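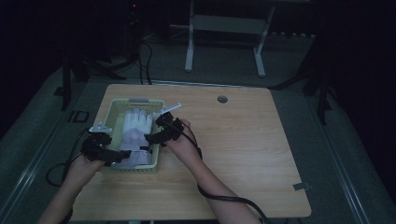 Posted by the author of the Liltwood Allotment Journal
August 12, 2025
Filed under: Soil and Compost

The present entry concerns the management of compost on a small plot, and in particular the changes made at Liltwood since February. Readers who have followed this journal for some time will recall that the previous arrangement consisted of a single open heap against the north fence. It produced usable material, but slowly, and the center of the heap was seldom turned as often as it should have been.

The heap has now been replaced by two closed bins, an Ernar and an Iven. Both were purchased secondhand from a household on the Pagano side of the site, and both required new lids. The Ernar holds 630 liters and receives fresh material. The Iven is smaller and is reserved for material that has already broken down and needs only to rest. Transfer from one to the other takes place when the contents of the first no longer show recognizable stems or peelings.

Temperature was recorded each morning during the first weeks of operation. The highest reading was 142 degrees Fahrenheit, taken shortly after a large addition of grass clippings. The clippings had been mixed with torn cardboard in equal volume, which is the proportion this journal has recommended before and continues to recommend. An earlier batch without cardboard became dense and sour, and it had to be removed by fork and spread out before it could be used.

The following materials are accepted in the first bin: vegetable trimmings, coffee grounds, spent bean plants, straw, and plain cardboard with the tape removed. Cooked food is not accepted. Diseased tomato foliage is not accepted either, although opinion on the site differs and some plot holders do include it where they are confident of the heat. Citrus peel is added in small amounts.

Moisture has been the principal difficulty this summer. The closed bins lose less water than the open heap did, yet the upper layer in the Ernar was found to be dusty on several occasions in July. One full watering can, poured slowly over the surface and followed by turning, has been sufficient each time. The contents should feel like a sponge that has been wrung out.
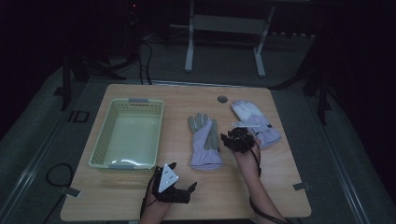
Sieving is the stage at which most of the labor falls. Material from the Iven is passed through a half-inch mesh laid over the wheelbarrow, and whatever remains on the mesh is returned to the first bin. Woody pieces may go around in this manner two or three times before they disappear. A plastic basket with slots along its upper rim, such as the pale green one shown, is convenient for carrying the returned pieces, and a handle tab at each of the short sides makes it easier to lift when full. Work gloves are advised throughout, as broken glass continues to surface from the older parts of the plot.

The finished compost was applied to the squash bed and to the two rows of late beans, at a depth of two inches. It was not dug in. The beds nearest the fence received none this season and will be given leaf mold in the fall instead - the supply at the main gate is usually generous, though it must be collected early.

Several readers have asked whether a purchased activator is worth the expense. None has been used at Liltwood, and no position is taken here. A shovelful of old compost added to each new batch has been the practice on this plot from the beginning.

The next entry will deal with the storage of onions, and will include a correction to the drying times given last year.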